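Subject: Re: [avcombe-tableware] Square panda bowls, do they stack?
From: Sanaa Benjelloun

Tillman wrote:
> Has anyone on the list had the square bowls with the panda inside?
> I was given one at the Skomutbridge swap and my daughter won't eat
> out of anything else now. I'd like to find more before she notices
> there's only one. Mine has no maker's name that I can find. Also, do
> they sit inside each other or do they take up half the cupboard? We
> have one narrow shelf and it is full of mugs.
>
> Tillman

Oh, I'm so glad someone has asked about these! I've been fond of picture bowls for years (the kind where you have to finish your porridge to see who's at the bottom) and the panda is one of my favourites. I love that it's only done in grey, with the bowl's own colour left to do the rest of the face. It's such a calm little drawing, and the strip of ground under him makes him look properly settled.

Two pictures below. The first is close up and you'll be looking at him upside down, so turn your head or your screen. The second has the bowl near the back, beside the big teal bin.

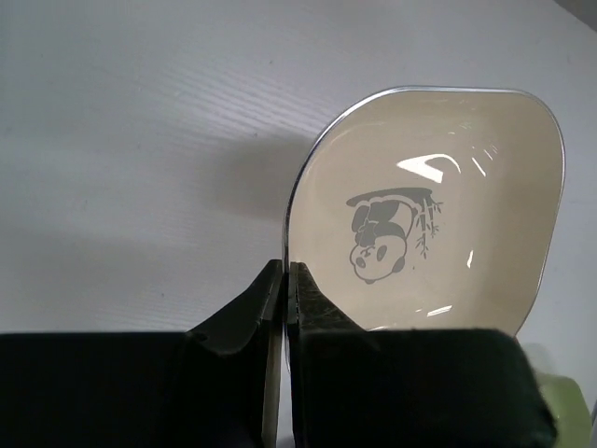
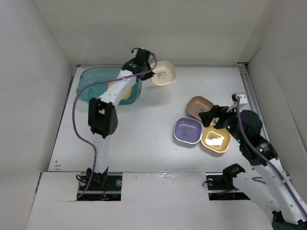 The cream panda bowl from above, then next to the teal bin with a yellow bowl in it.

Look at the rim first, Tillman. It should be thin and a bit shiny, paler and more silvery than the inside. If yours has a thick rolled edge it's probably a different bowl, though I'd still like to see it. The corners matter too – they should be good and round, so that it's a square with all the sharpness taken off.

On stacking, mine do sit inside each other, but I put a piece of kitchen paper between them because I can't bear the thought of scratching the pandas. I keep mine two to a pile. Any higher and I end up lifting the whole lot out with one hand while holding the cupboard door with my elbow, and I've lost a good saucer that way. For a narrow shelf I'd turn them so the flat sides touch. You can push squares right up against each other and you get far more on than you would with round ones.

As for finding more, I've never seen a maker's name on mine either. Steluvetti in Avcombe had a basket of children's bowls on the floor by the till in September, all mixed in together, and it's well worth kneeling down and going through it. I came out with 8 and only meant to buy a jug! Ask in the back as well, they don't put everything out.

Could you measure yours across the top, flat side to flat side? Mine come to 16 cm. And does your panda have the small ears, and one eye patch bigger than the other? I'd love to know if there's more than one version of him.

Sanaa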